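Week Three, or How I Learned to Love the Pinch

07/08/2022

Filed under: club stuff, things I said yes to

I joined the Janbridge robotics club because the flyer promised robots. Three weeks in, I have yet to meet one. What I have met is the gripper, a pair of fingers on a body you hold in your own hands, and which you then use to pick up household objects as if you had never been issued thumbs.

The summer project goes by the name of Protton. The plan, as laid out in a handout that somebody photocopied at an angle, is that we humans do 300 small tasks with the grippers, the recordings get sorted, and at the end of July a real arm tries to do what we did. The winning team gets the Somogyi cup, a trophy I have seen, and which would be improved by a lid.

My team has 50 tasks. I took bedding and cloth, on the theory that cloth is soft and therefore easy. Anyone who has ever tried to find the corner of a fitted sheet will see where I went wrong. Cloth has no handle. It has no front. You pinch it, you lift, and you get either one thread or the entire pile. I have now folded the same pillowcase so many times that I feel I should introduce it to my mother.

The rules are strict about pace. Go slow, close the fingers all the way, don't help with your free hand. That last one is the killer. My left hand has been helping my right hand since kindergarten and sees no reason to stop now.

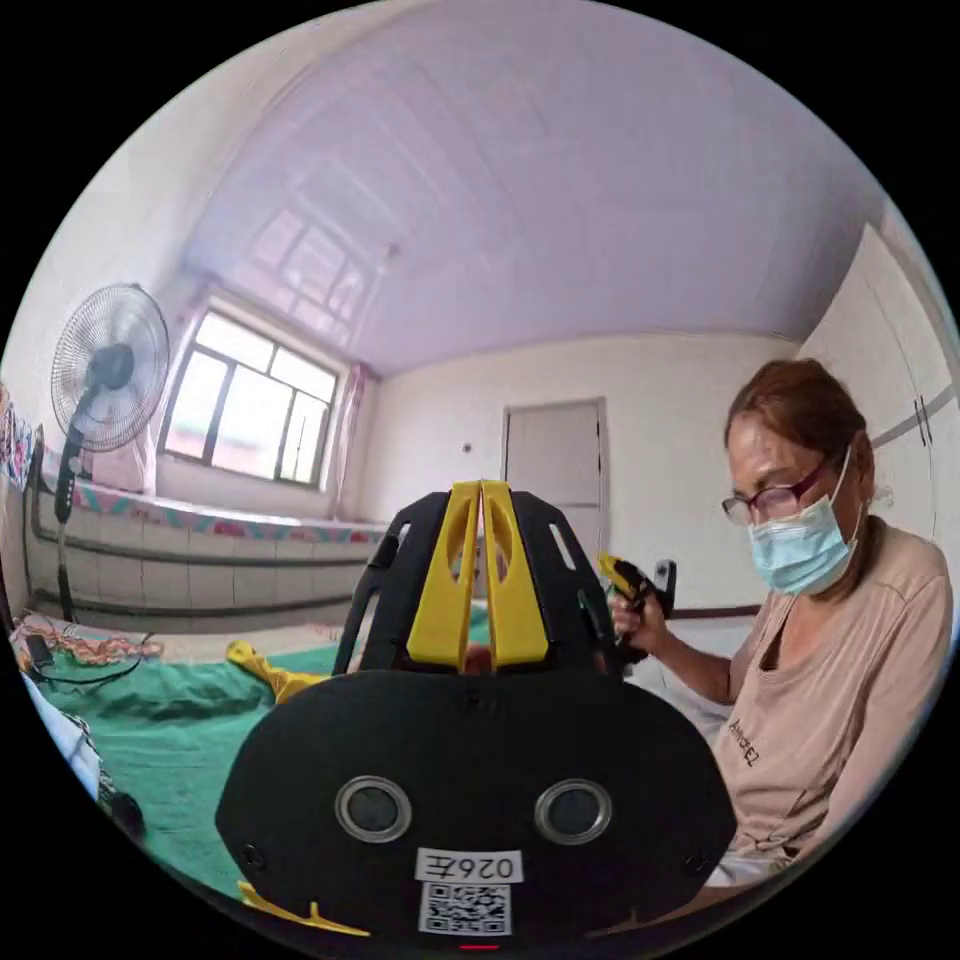

My teammate read a draft of this post and wants it on record that the cloth tasks are fine and the problem is me. According to her, I grab from the top like one of those claw machines at the arcade, when I should come in low from the side and let the fabric bunch up between the fingers. She also said that if I wrote one more word about the pillowcase she would trade me to the cutlery team.

She's right about the side approach, which I tried on Thursday. My good takes went up. My mood did not, as I then had to label them all.

Labeling is the other half of the hobby. Each take gets a start, a stop, and a short plain sentence saying what was done. "Fold cloth in half." "Put cloth down." Our folder stood at 377 clips when I last looked, a good many of them belonging to me and ending in a sentence I had to retype without the swearing.

Next session is at the Stoltgate rooms, bring your own socks (for sorting, and I suppose for wearing). I've been promised zippers after that.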